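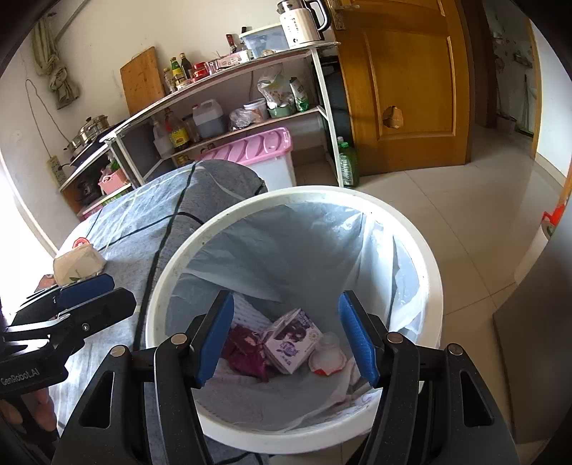
Re: [lelgate-local] What goes in which bin from October

Hello all,

Hooman's message is quoted at the bottom for anyone who joined the list after it went out. I went to the drop-in session at the library on Morin Street with his questions and a few of my own, and came home with answers to most of them.

The short version is that the red-lid bin goes fortnightly in October and the green-lid bin goes weekly. Food scraps go in the green lid with the garden clippings. Yellow lid stays as it is. The trial covers 2371 households, all of them on the Lelgate side of the creek, so if you're on the other side you can stop reading.

Liners. Each house gets a kitchen caddy and a roll of compostable liners. The first roll is free and you can pick up another from the library desk. Ordinary bin liners are not allowed in the green lid at all, including the ones sold as degradable or biodegradable. The liner has to carry the home or commercial compostable mark. The woman at the desk said a load with too many plastic bags gets sent to landfill whole. You can also use newspaper, or nothing, and hose the caddy out. I have used newspaper for years at my sister's place and it works fine as long as you fold it thick at the bottom and empty it every second day in summer.

What you have in the bathroom or study bin doesn't change. Use whatever liner you like there and put it out in the red lid.

Wrappers and packets. This was the part Hooman was asking about. Chip packets, biscuit wrappers, muesli bar wrappers and anything else that is plastic or foil-lined plastic go in the red lid. The scrunch test is still a reasonable guide for foil: if it stays scrunched it is probably mostly foil and can go in the yellow lid, once you have saved up enough to make a ball the size of a fist. If it springs open it is plastic film and goes in the red. Single lolly wrappers are too small to be sorted whatever they are made of.
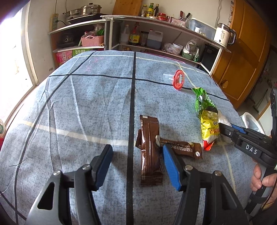 The same goes for the little sachets you get with noodles. I asked whether there was any soft plastics collection coming and the answer was no, not as part of this trial. Fornora, who have the collection contract, are said to be looking at a separate bag for it, but there was no date and I wouldn't hold on to a shed full of bread bags waiting for one.

Small cartons and boxes go in the yellow lid, flattened. If there is a plastic window, tear it out first. Yoghurt tubs and rigid plastic cups can go in the yellow lid once the foil has been peeled off and the worst of the food scraped out. They don't need to be spotless. A cup with the lid still stuck on and half its contents inside is a red lid item as far as the sorters are concerned.

Tissues and paper towel. Used tissues and paper towel can go in the green lid, which I didn't know. Printed serviettes are all right too. Baking paper is not, as most of it is coated. Tea bags are a grey area and they asked us to tear them open and compost the leaves. I doubt many people will.

Nappies. Households with a child in nappies can apply to keep the weekly red lid, and so can anyone with medical waste. The form is 4 pages long and wants a copy of a rates notice or lease. Allow eight weeks for it to be processed, so August would be a good time to send it in.

Units. The Skitora flats will have shared green bins at the rear driveway in place of individual ones. Residents there still get their own caddy. I asked who washes the shared bins and was told this is between the owners and the managing agent.

One thing I couldn't get an answer on was bin night for the lane behind Morin Street, where the truck already has trouble turning. They took my number. I'll post again if they ring.

Please keep replies on the list and trim the quoted text if you can, the digest is getting very long.

Regards,
Jill

On May 3, 2025, Hooman Rashti wrote:

Hi everyone,

We got the flyer about the new bins and I have read it twice and am still not sure about some of it. There are seven of us in the house at the moment with my in-laws staying and most of our red bin is packaging. The flyer has a picture of a banana peel and a picture of a pizza box and not much in between.

Does anyone know where chip packets and biscuit wrappers are meant to go? What about yoghurt cups with the foil on? My kids' school used to take soft plastics but that has stopped.

Also, do we have to use the liners that come with the caddy, or are supermarket ones OK? And is it true the red bin is only going to be emptied every second week? We already fill ours by day five.

If someone is going to the library session could they please ask. I am working that afternoon and can't get there.

Thanks,
Hooman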